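Budgeting for a simulated two-arm workcell

From the Fillthorpe Wiki, the shared handbook for small automation shops. Main author: Liv Nordin. Last revised May 7, 2021.

A simulated workcell is a computer model of a robot station, built so you can try out a layout before you sign a purchase order. I've planned a few of these now, and this article covers what I'd put in the budget, what I'd leave for later, and where I got it wrong the first time (mostly floor space, we'll get to that).

What goes in the model

Start with the big-ticket stuff: arms, mounts, grippers, table. Arms get all the attention in a budget meeting, but the mounts and rails are where my first quote fell apart. If two arms share a rail, you're buying the rail, the plates and the posts as one package, and changing your mind later means paying for the steel twice. I put all of that into the model before I so much as call a supplier. The small parts can be plain colored blocks – they cost nothing and they're plenty for checking reach.

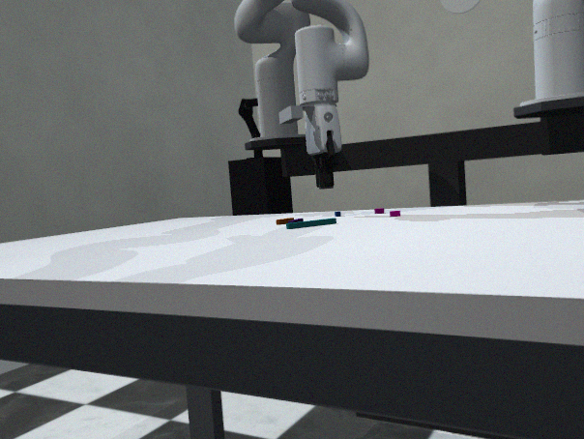 White arm over the worktable, with a handful of small blocks near the far edge.

Our planning project was called Ruserska, and we gave it 12 weeks. The software side came to $2401, covering one seat and a bit of training time. That felt like a lot for something you can't bolt to the floor! But one wrong rail order would have eaten it whole, so I stopped complaining pretty quickly.

Grippers and parts

Please don't order grippers from a catalog page alone. Make a list of the parts you want to handle, note the longest and the tallest, and put stand-ins with those proportions on the simulated table. A long part lying flat and a tall one standing up ask for different things from the fingers, and you want to know whether one pair will do or whether you're budgeting for 2 sets plus a quick-change coupling. I'd also set money aside for spare fingers from day one.

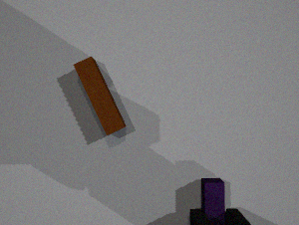 Somkiat Suwannarat disagrees with me on the spares and would wait until the first pair shows wear, as finger designs tend to change in the opening months and a drawer full of the old version is money gone. He'd spend it on a second round of simulation instead, with real part weights typed in.

Fair enough, and I've softened on this. If your parts are still changing, hold off. If they're settled and your supplier is slow (the Espinoza quote we got listed 13 weeks for custom fingers), order the spares along with the arms.

Floor space and lighting

So, floor space. I measured the table and the reach of the arms and forgot that people have to walk past the thing. Look straight down on the model and mark out the table edge, the walkway and anything that sits on the floor nearby. A tiled floor in the simulation is handy for this if you set the tile size yourself, because then you've got a ruler built in. Lighting belongs in the budget too, especially if you plan to add cameras – arms throw big shadows, and fixtures get expensive when the electrician has to come back.

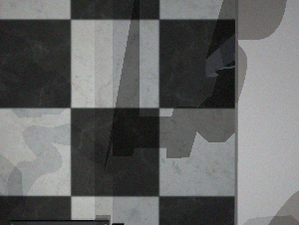 Checkered floor from overhead, with shadows across the tiles.

When to buy

I like to freeze the layout first, get quotes second, and only then ask for the money. We froze ours in June and sent the same drawing to every supplier, which made the quotes easy to compare for once. Keep the model file afterward. The Mirkcombe line started out as a copy of ours with a different table height.

See also: Rail mounts; Gripper fingers; Comparing supplier quotes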